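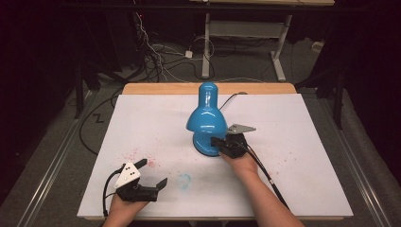
A light-blue desk lamp with a domed base, on a white board at Hiltville.

Cordero brings desk lamp repair and re-homing scheme to Plodcombe

Household lighting charity Cordero will open a second collection point for unwanted desk and bedside lamps in August, at its new premises in Plodcombe. The scheme has run from the charity's workshop in Hiltville for the past two years and has so far passed on 2207 lamps to students, people moving into their first rented home and families in temporary housing.

The Plodcombe collection point will be open every Saturday from 10am until 3pm. Lamps can be handed in at the side door on Mill Lane, where there is short-stay parking for two cars. No booking is needed for one or two lamps. Schools, offices and hotels with larger numbers to give should contact the charity first so that a van can be arranged.

Cordero accepts desk lamps, bedside lamps and clip-on reading lamps. Floor lamps can be taken at Hiltville only, as there is no room to store them at Plodcombe. The charity cannot accept lava lamps, lamps with cracked glass shades, or anything that runs on gas or oil.

What happens to a lamp

Each lamp is given a paper tag when it arrives and is put on the shelf in order of date. It is then looked over on a table with a plain white board on top, which makes it easier to find small screws and to see chips in the paint. The cord is checked along its full length, followed by the plug, the switch and the bulb holder. Lamps with a curved arm are checked at both ends of the arm, where the fixing to the shade or the base can work loose.

Worn cords and plugs are replaced. Lamps are then given an electrical safety test by a qualified tester and fitted with a new LED bulb. Any lamp that fails twice is taken apart, and the usable pieces are kept for other repairs. Metal and cord that cannot be used again go to a scrap dealer, and the money is put towards bulbs.

Cleaning is the last job. Glossy lamps are wiped with a damp cloth and a little washing-up liquid, then dried with a second cloth. Matt lamps are dusted with a soft brush. The charity does not repaint lamps and asks donors not to do so before handing them in, as fresh paint can cover the rating label.

Of the lamps received at Hiltville last year, 1310 were passed on after repair or cleaning. Small desk lamps were the most requested type. Demand is highest in the weeks before the autumn term, and the Plodcombe opening has been timed with this in mind.

A spokesperson for Cordero said: "People tend to keep a lamp in a cupboard for years when it stops working. Quite often it needs a new plug or a bulb holder and it is fine again. We would like to have those lamps, and we would like to have them before September if possible. Colour does not matter. The bright ones go first, if anything."

New premises

The Plodcombe site is a former shoe shop with a front room, a back room and a small yard. The front room will be used for taking in lamps and for a display of those ready to go. Repairs will continue to be done at Hiltville at first, with a van running between the two sites on Monday mornings. A repair table is planned for the back room once the wiring there has been brought up to date.

The fitting-out has been paid for with a grant from the Prostamitz Fund, which supports reuse projects in small towns. The grant covers shelving, signs, the first year's rent and a stock of bulbs.

How to get a lamp

Lamps are free to anyone referred by a housing officer, school, college or advice centre. Other people are welcome to take one for a suggested payment of £5, which covers the bulb and the safety test. There is a limit of two lamps per household. It is not possible to reserve a particular lamp, and the display changes from week to week.

The first 100 people to bring in a lamp at Plodcombe will be given a spare LED bulb to take home. Donors are asked to remove the old bulb if it is safe to do so, wind the cord up and hold it with a rubber band or a piece of string. Original boxes are useful but not needed.

Anyone who would like to learn basic lamp care can also attend a two-hour evening session at Hiltville. There are 17 places at each session, and the cost is £8 including tea. The sessions cover choosing the right bulb, cleaning a shade, checking a cord for wear and knowing when to stop using a lamp. Dates are posted on the workshop door and on the Cordero website.

Notes to editors

Cordero is a charity that repairs and passes on household lighting. It has a workshop in Hiltville and will have a collection point in Plodcombe from August.

The photograph supplied with this release may be used free of charge with the credit "Cordero". A larger copy is available on request from the press desk at Hiltville, which is staffed on weekday mornings.

Ends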